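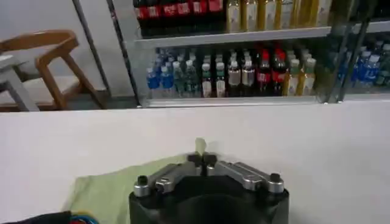 Come and fold with us: people wanted for the cloth and table sessions at Clisbridge

Last updated: June

Posted by Sun-ja Ban in June

We are looking for people who like a tidy table. If you smooth the cloth before you sit down, or can't walk past a crumpled tea towel without picking it up, we would love to hear from you!

The Wasteo household study is running a new set of sessions at Clisbridge, all to do with the small jobs that happen on top of a table. Laying a cloth out flat, lifting one corner, folding it over, moving the little bits and pieces off it first (or forgetting to, and having to start again). It sounds like nothing much, and then you watch a few people do it and no two of them go about it the same way. Some go corner to corner. Some fold in thirds straight off. One lady in the spring round rolled everything, even the napkins, and very neat they were too.

What you would be doing

You come in for one session, which lasts 2 hours with a break for tea. You'll have a white table, a pale green cloth and a few small objects, and we ask you to set things out, clear them away and fold up as you would at home. Please don't practise. We want your ordinary way of doing it, creases and all.

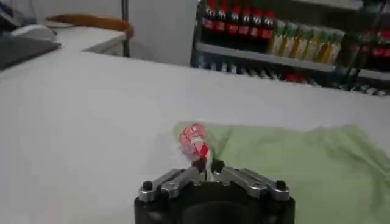

Between tasks we'll ask you a few questions – what you picked up first, what you would have done if you were in a hurry, whether you'd ever bother to fold a cloth that size or just drape it over a chair. There are no wrong answers and you won't be given a score. Then there's a short form to fill in, which takes less time than finding a pen.

We have 190 places left out of 223, so there is plenty of room, but the late afternoon slots do go first. If you can manage a morning, please say so on your form and I will be very grateful.

Who we'd like

Anyone over 18 who can sit or stand at a table for a while and use their hands comfortably. Left-handers, please come, we never get enough of you! We'd also be glad of people who have folded for a living, in a hotel or a laundry or behind a shop counter, and just as glad of people who have never folded anything in their lives and own up to it. If you need a higher chair, more breaks or someone to come with you, tell us when you write and we'll arrange it.

If you took part in the Pondico kitchen drawer sessions you are welcome again. The two studies are separate and you'll need to sign a new consent form.

A remark from the last round has stayed with me.

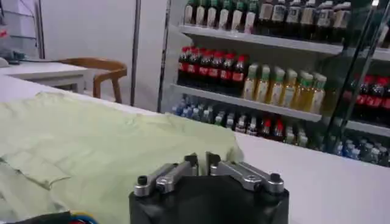
Ryu wrote on the feedback sheet that it was the first time anyone had shown an interest in how he folds, and that he had gone home and redone the whole airing cupboard. He also said the instructions for the second task were too long and he lost track halfway down the page. Fair point, and they are now 3 short lines.

So do tell us what doesn't work. I read every sheet myself and most of the changes this time came from them.

What you get

A shopping voucher at the end of your session, your bus fare back if you keep the ticket, and tea, coffee and biscuits. The voucher is yours even if you decide to stop early.
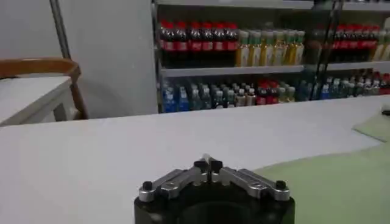

Please wear something with sleeves you can push up, and leave rings and bracelets at home if you can, as they catch on the fabric. Hand cream is best avoided that day as well. Bags and coats can be kept with you.

How to join in

Write to Sun-ja Ban, Wasteo Household Study, Clisbridge, with your name, a phone number and the times of day that suit you. Put "cloth and table" at the top so that it reaches me and doesn't end up with the kitchen drawers. I'll ring you back to fix a time and answer anything you want to ask.

We use cookies to remember your settings on this site. Accept or manage your choices.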